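Chapter 4
Shadows, Light, and the Look of Solid Things

My first drawing teacher, Aurelia Mösli, kept a plain white egg on her windowsill and made us draw it for an entire October. I thought she was out of her mind. I wanted to draw horses! By the second week I was seeing things on that egg I'd have sworn weren't there before — a band of gray that was darker in the middle than at the rim, a soft glow along the underside where light bounced back up from the paint on the sill. I still have one of those drawings, and it's still not very good, but it looks round.

In Chapter 3 we worked entirely in line. You learned to find the outside edge of a thing and to trust it, and if you did the Stembridge exercises you have a stack of contour drawings by now (keep them, we'll be shading a few). Line will take you a long way. What it has trouble with is weight, and the feeling that you could reach around behind an object and pick it up. For that we need value, meaning how light or dark a patch of your drawing is.

Most beginners shade too timidly. I did, and so did nearly every student I've taught. We get a nice outline down, we're a little bit proud of it, and then we tickle it with a hard pencil and wonder why it looks like fog. So please buy a soft pencil before you go any further, and be ready to press.

The words you'll need

The part of an object that faces the light is the light side, and I'm sorry that the name isn't fancier. The part that faces away is the form shadow. A cast shadow is what the object throws onto something else: a table, a wall, your sleeve. Where the light side rolls over into the form shadow you get the halftone, and most of your patience in this chapter will be spent there. Reflected light is the faint brightening inside a form shadow, and it's always darker than you think it is. My friend Elie Azar used to write that across the top of every student's page, in red, with a double underline.

Curved surfaces change value gradually. Flat ones hold fairly steady and then change all at once at a corner. If you remember only that much, you can make a believable soup can on a believable shoebox, and a great deal of what people draw for a living is soup cans and shoeboxes joined together in various ways.

White things are the best practice, because there's no color to distract you. Squint at them until the details melt, and decide where the halftones go before you touch the paper. Look for where a rounded part meets one with hard, flat faces, too, and compare how the values behave on each. We'll come back to both views in Exercise 4.2, so put a bookmark on this page. 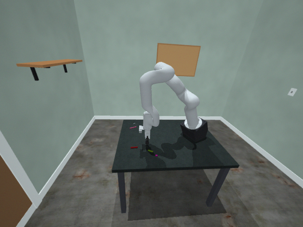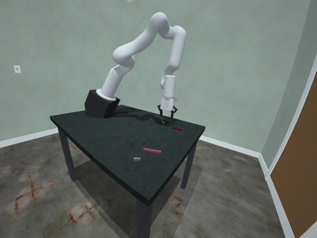
Figure 4.1. Two computer-rendered views of a white jointed arm on a black base with angular faces.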